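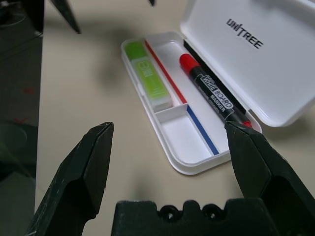 Handness 卓上作業ルールキット
双腕ロボットで小物を扱う現場のための、作業標準と掲示カードのセット

ペンをケースにしまう。文章にすればたった一行の作業ですが、ロボットにやらせてみると、決めておくべきことが次から次へと出てきます。ふたは開けてから始めるのか、マーカーのキャップはどちら向きか、指先がトレーの縁に触れたら止めるのか続けるのか。Handnessは、こうした「現場ごとになんとなく決まっていたこと」を紙の上にきちんと並べたキットです。地味な製品なのですが、作っている私たちはこの地味さが大好きです!

企画と編集はTrodenus、印刷と発送はMolbridgeが担当しています。

キットの内容
・作業標準書(A4、リング綴じ、75ページ)
・作業台用の掲示カード 2枚(開始前/終了時)
・記録用紙 400枚
・対象物の登録シート(文房具、容器、筆記具)
・位置合わせ用の下敷きシート

標準書の考え方
既存の安全規格や社内の安全規程を置き換えるものではありません。リスクアセスメント、非常停止の配置、立入範囲の管理は、必ずそれぞれの規程に従ってください。Handnessが受け持つのはその内側、つまり机の上で繰り返される作業の質と再現性です。同じ作業を別の人が準備しても同じ条件で始められること。ここに一番ページを使いました。

章立て
第1章 机の上を整える
第2章 容器とふたの扱い
第3章 細長い物、転がる物
第4章 二本の腕が同じ机に入るとき
第5章 手首カメラの視野と清掃
第6章 停止、やり直し、記録

第2章から:ふた付き容器
1. 開始時のふたの状態を「開」「閉」「半開」のどれかで記録用紙に書く。
2. 開いたふたが机に落とす影も含めて、手首カメラの映像を一度確認する。
3. ふたを指先で押さえる作業と、中身を取る作業は、別の手順番号にする。
4. ヒンジに力がかかる動作は低速で試してから登録する。
5. 仕切りのある容器では、使う区画に名前を付ける。空けておく区画にも付ける。

5番は導入先でいちばん喜ばれている項目です。「手前の四角」「長いほう」で通じていた相手も、担当が替われば通じません。登録シートに区画名の欄があるので、そのまま書き込めます。

第3章から:マーカーなどの筆記具
1. キャップの向きを決め、写真と言葉の両方で残す。
2. つかむ位置は胴の範囲で指定する。キャップをつかむ作業は別に登録する。
3. 指を開いて近づくとき、容器の縁と指先のすき間を横からも見る。
4. ラベルの文字が上か下かを条件に含めるかどうか、最初に決める。
5. 転がって区画から出た場合は失敗として記録し、人の手で元の位置に戻してから再開する。

第4章から:二本の腕
一方の腕が作業しているあいだ、もう一方をどこで待たせるか。標準書では待機位置を机の外側、上方、作業点の近くの三種類に分け、それぞれに確認事項を付けました。作業点の近くで待たせると次の動作へ早く移れますが、影が対象物にかかりやすくなります。照明を変えた日は、ぜひここから読み直してみてください。

指先の点検
指先の擦り傷は、使っていれば付きます。大事なのは傷の有無よりも、つかみ方に影響する欠け、ゆるみ、付着物がないかどうか。掲示カード(終了時)には指先の図があり、気づいた箇所に印を付けて記録用紙と一緒に綴じられます。カードの表面は水性ペンで書いて拭き取れる仕上げです。

こんな現場で使われています
・双腕ロボットの遠隔操作で動作データを集めている研究室
・文房具や小型部品の詰め合わせを自動化しようとしている工場
・実習でロボットハンドを扱う学校

Stockdaleの作業場では、試作版の記録用紙1,496枚を使って項目を見直しました。「備考」が毎回いっぱいになるとの声を受けて、正式版では欄を広げ、失敗の種類を丸で囲めるようにしています。この丸囲み、書くのが本当に楽なんです。

仕様
標準書:A4判、本文日本語、用語集に英語併記
掲示カード:A5判、両面
記録用紙:A5判、2穴
下敷きシート:つや消し、ベージュ/グレーから選択
対応機種:特定の機種に依存しません(平行開閉型の二指グリッパーを想定)

よくあるお問い合わせ

一本腕のロボットでも使えますか
はい。第4章を飛ばしてお使いください。掲示カードの該当欄には斜線を引いていただければ大丈夫です。

自社の手順を書き足してもよいですか
どんどん書き足してください! リング綴じにしたのはそのためです。各章の終わりに白紙のページを入れてあります。

記録用紙だけの追加注文はできますか
できます。標準書と同じ版の用紙をお届けしますので、表紙裏の版番号をご注文時にお知らせください。

改訂の予定はありますか
次の改訂は7月です。柔らかい袋と布製のペンケースの章を加えます。お持ちの標準書には差し替えページで対応できます。

関連品
記録用紙(追加用)
下敷きシート(単品)
掲示カード用スタンド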